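Switching my magnesium (again) and other February health stuff

Quick one, typing between loads of laundry. A few of you asked what I'm taking now and whether I ever sorted out the leg cramps. Short version, mostly. Long version below.

So the cramps. Started before the holidays, always the left calf, always 4 a.m. The kind where you're standing on the cold tile in your socks swearing at the wall. I did what everybody does and bought the first magnesium on the shelf, which was oxide, and my stomach hated me for two weeks. No change in the cramps. Threw out the rest of the bottle.

Then I did some reading, should have done that first. Glycinate is supposed to be gentler. The studies on magnesium for ordinary night cramps are pretty underwhelming by the way, I don't want to oversell it. My doctor said more or less the same thing and told me to try stretching before bed and look at how much I was drinking. Which was coffee. I was drinking coffee.

What I changed

Calf stretches against the kitchen counter, both legs, right before brushing my teeth. Boring. Works better than anything I paid for. I hold each one till I've read the back of whatever's on the counter, usually the oatmeal.

Water, a full glass with lunch and another when I get home. I tried one of those apps that yells at you and deleted it after 5 days.

The glycinate, a small one with dinner. Bought it from Dudov, the little pharmacy next to the shoe repair place, because they will talk to you and not just point at an aisle. The pharmacist went through my blood pressure pill with me and told me to keep the magnesium a few hours apart from my thyroid tablet. I had been taking them toghether. Oops. Please ask about that if you take anything at all, I had no idea.

Cramps since then: one bad one, two small ones. Before that it was most nights. Could be the stretching, could be the water, could be it was going away by itself. I changed everything at once like an idiot so I'll never know.
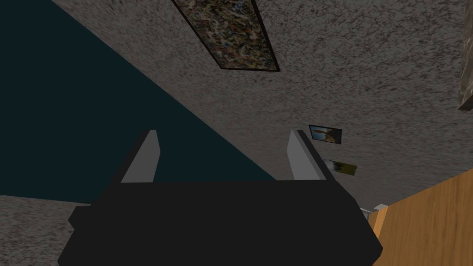
The vitamin D thing

Separate topic. My level came back low, same as last winter. I'd stopped taking it over the summer and just never started again. Doctor put me on 2,000 units a day, over the counter stuff, recheck in spring. It goes in with breakfast because there's some fat in it (eggs, peanut butter, whatever) and because otherwise I forget.

Somebody in the comments last time said they take a huge weekly one instead. Fine, if your doctor gave it to you. Don't go freelancing with the big doses, it builds up and you don't pee it out like vitamin C. My aunt got herself into real trouble with that, kidney stones and the whole deal.

Stuff I quit

The greens powder. Tasted like a lawn and the tub said 100 percent of everything, which, ok, so does a bowl of cereal. I gave it a month. Felt exactly the same, only poorer and with green stuff in my blender lid that I still can't get out.

Clarier sleep gummies. I liked them! Too much. They've got melatonin plus a bunch of herbs, and I woke up foggy every time and then needed more coffee, see above. Now I read in bed till my eyes give up. Some nights that's one page, some nights it's four chapters and I'm wrecked at work.

Apple cider vinegar. My dentist made a face. That was enough.

Walking

Still doing the Judemley loop, out past the ball fields and back along the creek. It was icy for a good chunk of the month so I missed more than I made. My phone says 930 steps for one of those days, which is basicly bed to couch to fridge. Not proud. Bought the slip-on ice cleats, the rubber is a pain to stretch over my boots but I've stayed upright.

I do notice my hips are better on the weeks I walk. Not dramatically. I just get out of the car without making the noise.

Next

Spring bloodwork, then I'll post the vitamin D number for those of you following along. Also want to try the Nicholas insoles a couple people have mentioned, they're expensive so if you've had a pair for more than a year tell me how they held up. Wide feet especially. I don't need to hear about week one, everything feels great in week one.

Usual thing, I'm not a nurse or a dietitian, I'm a person with a calf. Ask your own doctor.

Dryer's buzzing. More later, including the soup recipe I keep promising, I've got it on an envelope somewhere.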